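Over-the-range microwave oven
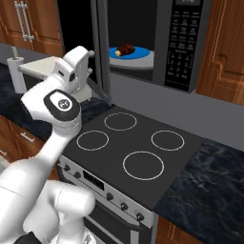 An over-the-range microwave oven, often shortened to OTR microwave, is a microwave oven built to be fixed to the wall above a cooking range. It combines three functions in one housing: microwave cooking, lighting of the cooktop, and ventilation. The type is most common in North American kitchens, where it takes the place of a separate range hood. Units are sold in finishes chosen to go with other appliances, and a stainless steel model with a dark gray finish may be mounted over a black electric stove in a kitchen with wood cabinetry. Door position is a design constraint, as an open door extends over the cooking surface and the user must reach up to it.

Mounting

Most units hang from a steel plate fastened to the wall studs and are secured from above by bolts passing through the floor of the upper cabinet. The plate carries most of the weight. Required clearance between the cooktop and the underside of the unit is set by the manufacturer and differs between gas and electric ranges. A dedicated electrical circuit is normally specified, with the outlet placed inside the cabinet above.

Ventilation

Air is drawn through grease filters on the underside and moved by a blower at the rear or top of the housing. In a ducted installation the air leaves the building through the wall or roof. In a recirculating installation it passes through a charcoal filter and returns to the room through a grille above the door. Recirculation removes some odor and grease but does not remove moisture. The blower can usually be turned to suit either arrangement before the unit is hung.

Capture of smoke from the front burners is generally weaker than with a full-depth hood. Kinyua and Montes compared the two on a test range and found that the difference was greatest at low fan speeds. Their Kumier test unit was rated at 585 cubic feet per minute.

Maintenance

Metal grease filters are washed in hot water and detergent. Charcoal filters cannot be washed and are replaced. Many units have a thermal switch that starts the fan when heat from the range builds up beneath the housing, and the fan may then run until the unit cools.

See also

Range hood
Convection microwave
Kitchen ventilation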